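Search this guide
Enter keyword or part number
All sections

Bollamitz Storage Bed and Bedding Set
Owner's Guide, Section 4: Clearing, Folding and Making Up the Bed

Applies to model 2806 with the Tiwari mattress and Kekasero storage boxes. Revised 22/01/2025 by Tarcísio Andrade, Ovidness product support.

4.1 Before you start

Finish assembly (Section 3) and let the mattress lie flat overnight before making up the bed. Wash new sheets once, separately. The prints may release a little color in the first wash.

You will need a clear floor on one side of the bed and the storage boxes you plan to use. If the bed stands against a wall, work from the open side only.

CAUTION: Do not climb on the headboard or use it as a step to reach a shelf or curtain rod.

4.2 Clearing the bed

1. Move body pillows, cushions and small pillows to the head end. Leave them there while you fold.

2. Unplug chargers and other small devices kept near the headboard. Coil each cord separately and put it aside.

CAUTION: Keep cords and power strips out from under pillows and quilts. A charger that is covered can overheat.

3. Fold the quilt back to the foot of the bed, or lay it over one side if you want a soft surface to fold on.

4. Check between the mattress and the headboard for socks, remotes and loose clothing.

4.3 Folding on the bed

The bed can be used as a folding surface for laundry and linens. Fold only items that are fully dry.

5. Sort the laundry by color, with dark clothes in one pile and whites in another. Set finished piles toward the head end, next to the pillows.

6. Take one white piece at a time and lay it lengthwise on the bed. Smooth it from the center out.

7. Pick up the near edge by the hem. Pull it straight toward you until the cloth lies without creases, then bring the edge over to meet the far side.

8. Fold in half again. For sheets, fold in thirds after this so that the bundle fits the box.

NOTE: Fitted sheets will not give a square fold. Tuck the corners into each other first and treat the result as a flat sheet.

White cloth on the bed, with pillows and cushions at the head end:

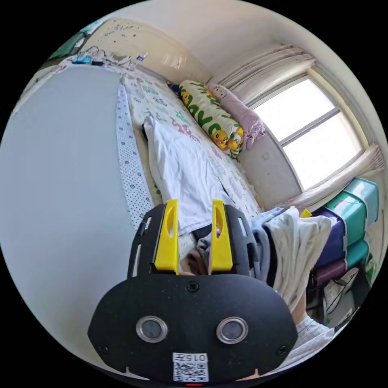
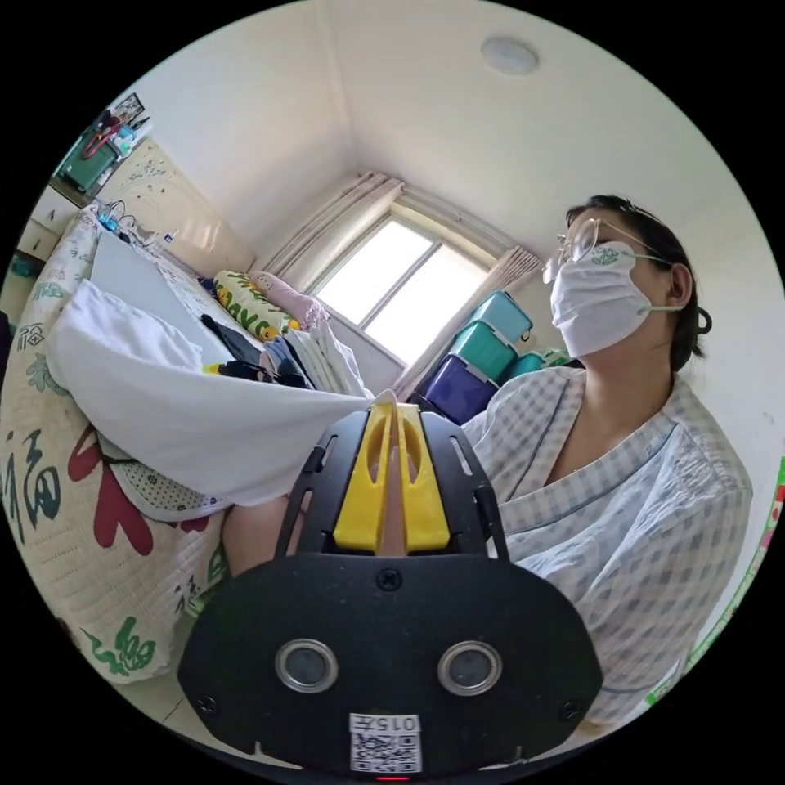

4.4 Putting linens away

9. Place folded linens in the storage boxes with the heaviest at the bottom. Box 1002 takes sheets and pillowcases. Box 407 is deeper and takes one quilt.

10. Close the lid until both clips catch. If a clip will not catch, take something out. Forcing the lid will bend the hinge.

11. Stack boxes of the same size in a corner, away from radiators and direct sun. Leave a gap at the wall for air.

NOTE: In damp climates, open the boxes once a month and refold the contents. From July on, quilts in long storage should be aired for 2 hours before going back in.

4.5 Making up the bed

12. Spread the sheet with the print facing up and tuck the foot end first.

13. Pull the quilt up and leave the top third folded back.

14. Set the pillows against the headboard, with the body pillow along the wall side.

For stains and mattress rotation, see Section 5.

Was this section useful? Comments (3)

dottiek: The lid clips on the 1002 are stiff at first. They loosened after a week or so.

R. Hallam: Step 8, thirds which way? I went the long way and it didn't fit. The short way did.

quiltsandcats: Can the 407 go under the bed? Mine sticks out by the width of a hand.

Contact Ovidness Support | © Ovidness Home | Back to top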